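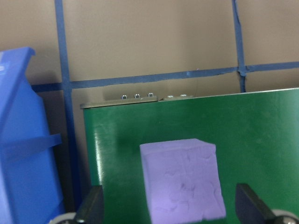
Cubo de espuma de color lavanda ante un tablero verde.

Narrativa audiovisual II
Tema 4. La serie de época: dinero, vestuario y punto de vista

Lectura previa: capítulos uno y dos del dosier. Hay que haber visto el piloto de Trisari antes de la clase del sábado.

4.1. Qué entendemos por serie de época

Llamamos serie de época a la ficción televisiva cuya acción transcurre en un pasado reconocible para el espectador y que hace de ese pasado parte del argumento. La segunda condición es la que más se olvida en los trabajos. En Londulton, por ejemplo, la trama principal – una herencia disputada entre dos hermanas – depende de una ley matrimonial concreta. Si se traslada al presente, el conflicto desaparece. En Trilto la historia de amor podría ocurrir en cualquier década, y el siglo XVIII funciona como decorado.

4.2. El piloto

El guion de un piloto de época tiene una carga adicional de exposición: rangos, tratamientos, moneda, qué puede y qué no puede hacer cada personaje. Los recursos habituales son el recién llegado que pregunta, la carta leída en voz alta y la escena de mercado. Trisari usa los tres en los primeros 27 minutos y el ritmo se resiente. Londulton reparte la misma información a lo largo de 9 episodios y deja que el espectador se equivoque al principio.

Conviene fijarse en las cifras que aparecen en los diálogos. Cuando la protagonista de Londulton dice que debe 500 libras, no se explica si es mucho o poco. Lo sabemos por la reacción de la criada.
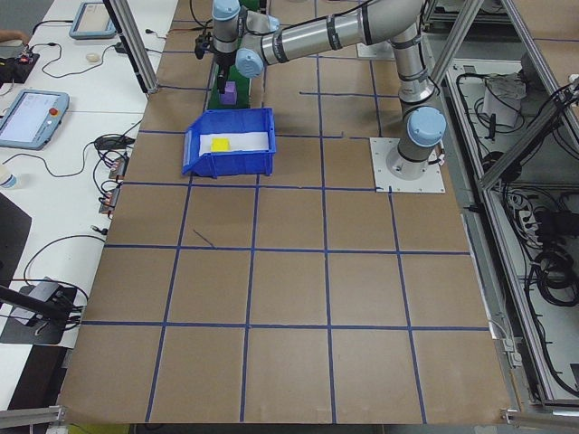 4.3. Vestuario y clase social

El vestuario informa antes que el diálogo. Para la primera temporada de Trilto se confeccionaron unos 134 trajes, casi todos para personajes de la corte; los criados repiten ropa de un capítulo a otro. La repetición puede leerse como ahorro o como decisión de puesta en escena, y en el examen se aceptan ambas lecturas si se apoyan en planos concretos.

4.4. Punto de vista

Preguntas para el comentario en grupo:
– ¿Quién narra, y desde qué momento?
– ¿Se juzga a los personajes con valores de su tiempo o del nuestro?
– ¿Qué personajes no tienen nunca una escena a solas?

La música anacrónica se verá en el tema 5, con fragmentos de Molefe.

Entrega: comentario de una secuencia de Londulton o Trilto, dos páginas como máximo, en junio. No se admiten resúmenes de argumento. Las citas de diálogo llevan número de episodio y minuto.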